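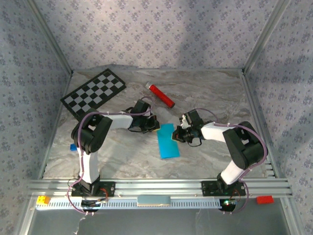
Page last changed: February, 4:15 p.m.

Small things on the marble

Since the last newsletter, several readers wrote to me with the same question: what should we do with the small objects that stay on every table and belong to no drawer? At Holroyd we have 513 members now, and I believe almost all of them have such a table.

My advice is to begin with the surface. A marble pattern in gray, white and beige is kind to the eye, and bright things are easy to find on it. The flat cyan block and the red cylinder with the silver-white cap need no label. You see them from the door. A small blue cube is more difficult, it likes to go behind something bigger.

For games and patterned things I suggest one fixed corner. The black and white checkerboard mat can lie at an angle, I don't mind this, but it should return to the same side each time. Leandro Acuña from our Imosa group does not agree with me. He wants every edge parallel to the wall — he also irons his dish towels.

About the wallpaper we had many letters. The pale lavender-gray with little dark blue-gray flowers is calm behind strong colors, and I would choose it again. Please look at a sample in evening light before you buy, the gray can become quite cold.

The next swap table for small objects is at 6 in the evening, in the Gunix room on the second floor. Bring at most 2 boxes per person, with your name written on the lid. What is left at the end goes back home with its owner.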